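Nomorik Listening Rooms: progress report to the Tandden Fund, July

Dear friends at Tandden,

It has been a full few months, and I have been looking forward to sitting down and telling you how your grant is being used. As you'll remember, the money was for two things: getting the old Hekulstead session tapes into a form people can hear, and helping newer artists on our small label put out their first recordings with proper credits and proper pay.

Let me start with the tapes, as I know several of you have a soft spot for them. We have now transferred 200 reels, which is a little ahead of where I thought we would be by summer. The dance band material came through beautifully (there is a waltz on one of them that I have been humming for weeks!), while the later rock sessions have been slower going. A good many of those boxes had the wrong song titles written on them, so we have been matching them against the old studio logbooks, and that takes patience.

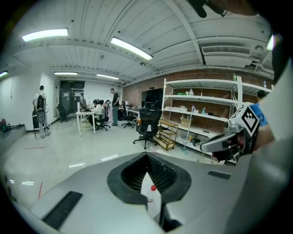

2 min read

The release side has been livelier. The Tambunan EP came out in the spring and has sold 90 copies on vinyl, mostly at shows, and has been played about 2168 times online. Those are modest numbers by anybody's measure, but the band was thrilled, and so were we. Every player on the record has signed a split sheet and been paid a session fee, right down to the trumpet player who came in for one chorus.

I should be open with you about what is running late. The second release was meant to be finished by now, and it is still being mixed. The singer had a bad throat through most of the recording time and we decided to wait, which I think was kinder to her and better for the songs. We have also had two requests to license Hekulstead recordings for film, and I have said no to both until we are sure who owns what. Our lawyer is working through the old contracts, and I'll pass along her notes when I have them.

On money, we are under budget on tape transfer and a bit over on pressing, where prices went up between the quote and the invoice. With your blessing I would like to move the savings across to cover it. A short email saying yes or no would be plenty.

Next up are the remaining rock reels, the final mix, and a listening evening in the fall. We would dearly love to see some of you there, and I promise the waltz will be on the program.

With warm thanks,
Project coordinator, Nomorik

Last updated: July

Recent items
Tambunan EP: credits and lyrics
How we pay session players
Hekulstead tapes: notes from the logbooks
Spring report to the Tandden Fund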